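Goltwood College Names First Kollent Teaching Fellows

11/6/22

GOLTWOOD - Goltwood College has named its first group of Kollent Teaching Fellows, a program that pairs juniors and seniors with faculty members to help plan and teach first-year courses. The college received 101 applications and selected 18 students from nine departments.

Fellows will work with one professor for a full academic year. In the fall they sit in on the course, meet weekly with the instructor and write two class sessions of their own. In the spring they lead a discussion section and hold office hours in the Camargo Library.

Each fellow receives a stipend of $2000, paid in two parts. The money comes from a gift made by the Kollent family to support undergraduate teaching. The gift also covers books and travel to one regional conference per fellow.

"We have had student graders and tutors for a long time," said Béla Vincze, associate dean for undergraduate study and director of the program. "This asks more of them. They have to decide what goes into a class session and what gets left out, and then they have to stand up and teach it."

Vincze taught history at Goltwood before moving to the dean's office. He said the idea came from former students who had gone on to graduate school and told him they were handed a classroom in their first term with almost no preparation.

Courses taking part this year include introductory biology, statistics, American history, composition and second-year Spanish. Together they enroll 481 students. Faculty members who host a fellow attend a one-day workshop before classes begin and file a short report at the end of each term.

Fellows will present their work at an open session in Bestero Hall at the end of the spring term. Faculty, staff, students and families are welcome, and no tickets are needed.

How to Apply for Next Year

Applications for the second group open later in November. Students must:

Have completed at least four terms at Goltwood

Be in good academic standing

Submit a one-page teaching statement and the name of a faculty member willing to serve as host

Forms are available from the Office of Undergraduate Study on the second floor of Bestero Hall. Students who applied this year and were not selected may apply again with the same faculty host.
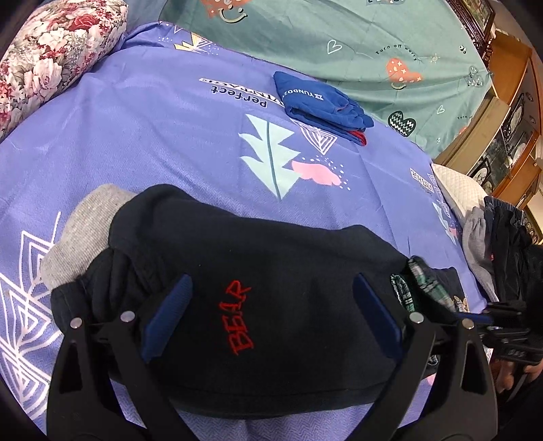 About Goltwood College

Goltwood College is a four-year residential college offering degrees in the arts, sciences and education.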